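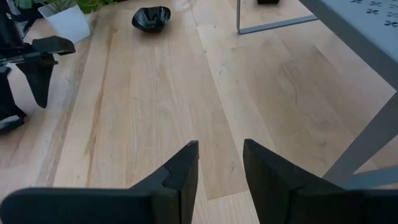
Pale blond boards laid lengthwise, with the grain visible in tan and honey tones.

Refinishing a light wood tabletop in a shared meeting room: oil, hardwax or water-based finish?

Posted by Catalina Espinoza in Furniture and Surfaces

I am responsible for the furniture in a small public reading room in Gostport. We have 13 tables with solid tops in a light-colored wood, purchased from a joinery in Larnmont that has since closed. No paperwork on the original finish was passed on to us. The tops have become dull over the years, and on several of them the grain feels rough to the hand after cleaning.

Our present cleaning routine is a damp cloth with diluted dish soap each evening, followed by a dry cloth. Until last September a different cleaning service was in use, and I understand that a general-purpose spray containing ammonia was applied daily for an extended period. I do not know whether this contributed to the present condition.

I would be grateful for guidance on the following matters. First, whether it is possible to establish what finish is on the wood at present without sending a sample away. Second, which type of finish is most suitable for tables used by the public, including children with markers and adults with coffee. Third, whether the pale color can be preserved. A test patch with ordinary linseed oil on the underside of one table turned a strong yellow within a few weeks, and our readers would not welcome that result on the upper surface.

The room can be closed for four days at most. The windows open, but there is no mechanical ventilation. Our budget for materials is 1000 dollars, and any labor will be our own.

Edited to add: the tops are solid boards and are not veneered. I have confirmed this at the end grain.

Huw Gethin

The present finish can be identified well enough for your purposes with three simple tests. Please carry them out in an inconspicuous place, such as the underside near a corner, provided that the underside was finished in the same manner as the top. Wear gloves and keep the window open.

Begin with a drop of water. If it stands as a bead for ten minutes, a film or a sound wax layer is still present. If it darkens the wood within a minute or two, there is little protection left at that spot. Repeat this on the upper surface in the middle of the table and again near the edge where people rest their arms. The results will often differ.

Next, apply denatured alcohol to a cotton swab and hold it against the surface for half a minute. Shellac will become sticky. Most oils and cured varnishes will show no change, although some water-based finishes soften slightly.

Lastly, rub with a cloth dampened with mineral spirits. If the cloth picks up a yellowish or gray smear and the wood looks duller afterward, wax is present. All wax must be removed before a water-based product is applied, or the new coat may fail to bond.

With regard to the choice of finish, I maintain the tables in a community hall in Fokelden and have used both hardwax oil and water-based polyurethane there. My recommendation for your situation is the hardwax oil in a version sold for pale woods. These contain a small amount of white pigment that offsets the ambering you observed with linseed oil. The principal advantage is repair. A worn area can be lightly sanded and recoated by itself, and the patch will usually blend in. With polyurethane, a damaged area generally requires that the whole top be done again.

The procedure I follow is set out below.

Wash the top and allow it to dry overnight.
Sand with 120 grit along the grain, then 150. Do not go finer than the manufacturer advises, as a very smooth surface will take up too little oil.
Vacuum, then wipe with a barely damp cloth. Allow to dry and sand off the raised fibers by hand with the last grit used.
Apply the first coat very thinly with a pad. Remove all excess within the time given on the can.
Allow to dry overnight and apply a second thin coat.
Keep liquids off the surface until the curing time stated by the manufacturer has passed.

The last step is where your four days may present a difficulty. The tables can normally be used with care after a day or two, but full curing takes longer, commonly a week or more. Blotters or cloths may be laid on the tables once they are dry to the touch and the manufacturer permits covering. I would suggest treating the tables in two groups so that the room is never without seating.

Cloths used with oil finishes can heat up and ignite without any flame nearby. Lay them flat outdoors to dry, or place them in a metal container filled with water and closed with a lid. They should never be left in a heap or put in an indoor trash can.

As to cost, my last purchase of oil, pads and abrasives came to 292 dollars and covered nearly half the number of tables you have. Your budget should therefore be sufficient, though prices vary by region.

vrabec_joinery

Respectfully, I would use water-based poly. Markers wipe off it far more easily and it stays clear. Three coats, light sanding between them, done in two days. Hardwax oil is attractive in a home but children and coffee will defeat it. Buy the floor grade, it is harder.

The ammonia spray is very likely why the surface went dull. Replace it with a neutral cleaner whatever finish you select.

Reply from Huw Gethin

The point about markers is fair. Permanent ink is difficult to remove from an oiled surface, and where it is a frequent problem the polyurethane may be the better choice. I would still ask that a test board be prepared with each product, marked with the pens in use at the reading room, and examined after a day.

Reply from Catalina Espinoza

Thank you both. The water test produced a dark spot in the center of every table and a bead near the legs on the underside. The alcohol had no effect. The mineral spirits brought away a small amount of gray, which I take to be either wax or dirt — I am not able to say which.

I have ordered a small can of each product and will prepare the boards as suggested. The oil supplier confirms that the pale version is suitable for public furniture but advises against felt-backed mats during the first two weeks. I will also ask whether the gray residue requires a separate cleaning step before sanding, and will add the supplier's response to this page when it is received.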